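PRESS RELEASE – for immediate use

Pristora issue 2 out in May, launch night at Sala 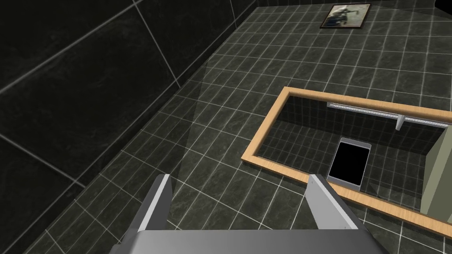

Open gripper, dark tiles. Computer render.

Clistamville small press Valent is putting out the second issue of Pristora this May. 70 pages, full colour, stapled. Print run of 2,000, up a fair bit on the first one, which sold out at the shop and hasn't been back since.

Written by Nia Parry, drawn by Ifor Rosser. Letters by Talha Rizvi, who also did the logo again. Arwel Parry has a six-page back-up strip about a ferry town with no ferry. Black and white, that one.

The story picks up the morning after issue one. Harbour's shut, the lamp keeper is missing, and Mags has the wrong key. New readers can start here – there is a recap on the inside cover.

"I redrew the whole market sequence twice," said Ifor Rosser. "The first go was too tidy. Then I ran out of the good ink and had to finsih it with a brush pen. I like those pages best now."

Nia Parry said: "It's longer than we planned. The script came in at 103 pages and Eluned made me cut it. She was right about most of it, not the dog."

Editor Eluned Parri is already working on issue three. No date for that yet, please don't ask Ifor.

Launch night is at Sala, Clistamville, doors 7pm. Free in. Nia and Ifor signing, Talha doing a short talk on hand lettering at 8pm, bring a pen if you want a go. Original pages on the wall all evening and most of them are for sale. Bar open, cash or card.

Shops: order forms are going out this week, same discount as last time. If yours doesnt turn up ask Eluned Parri at Valent and she'll send another.

Review copies – PDF now, paper ones once they're back from the printer. Interviews with Nia or Ifor by arrangement, mornings are best.

ENDS

Press contact: Eluned Parri, Valent, Clistamville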